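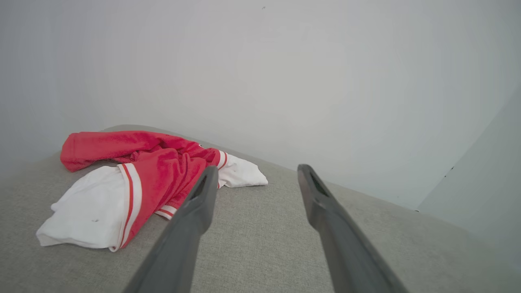 Tidcombe Kit Store: Shirt Folding, Gallery 2

Folding notes for the red and white tops from the Modden order. The full order is 672 pieces, packed 17 to a carton. All folding is done on a padded surface in light gray woven cloth, which grips the fabric a little and keeps a sleeve from sliding while the body is squared up. A hard table works too -- it needs a mat.

Shake each piece out first and find the collar. Striped trim is the best guide to direction, as it marks the border between the red and white sections.

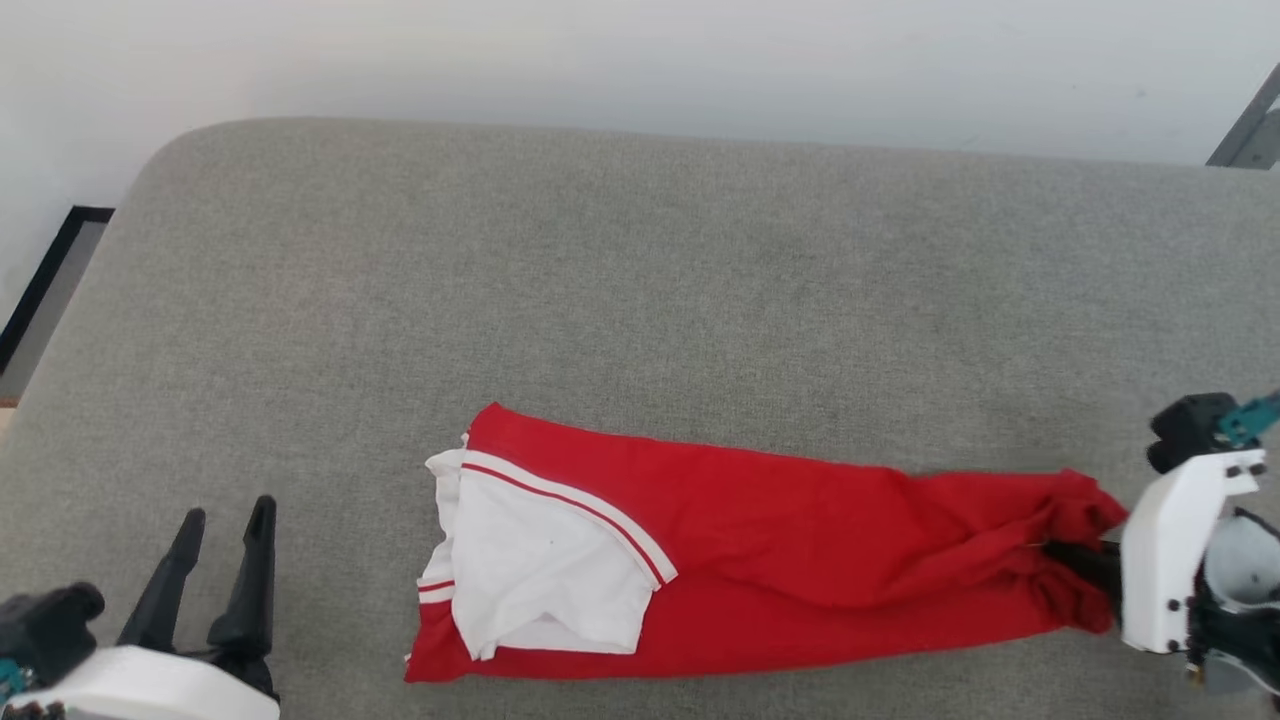 Red and white garment in a long strip, white section at the left, right end gathered.

The strip fold suits the narrow Clusar bins. Keep the red body flat through the middle and work creases out toward the ends. A gathered end must be opened and smoothed before the strip is folded again, or the finished piece will sit too high in the stack.

For the square fold, lay the body flat and set the hem straight along the far edge of the surface. 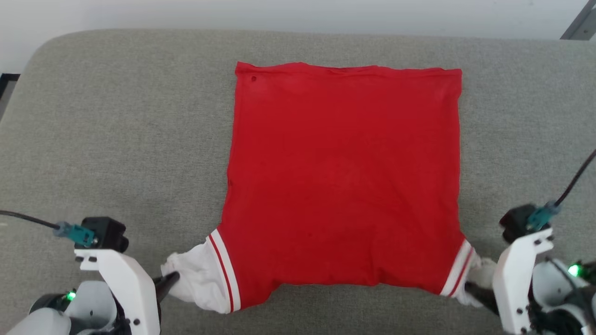 Bring both sleeves in by the same amount, then fold hem to collar. Finished pieces go into Fang sleeves, size 2, with the trim facing out. Cartons are labeled on the short side.

Last updated October 11, 2023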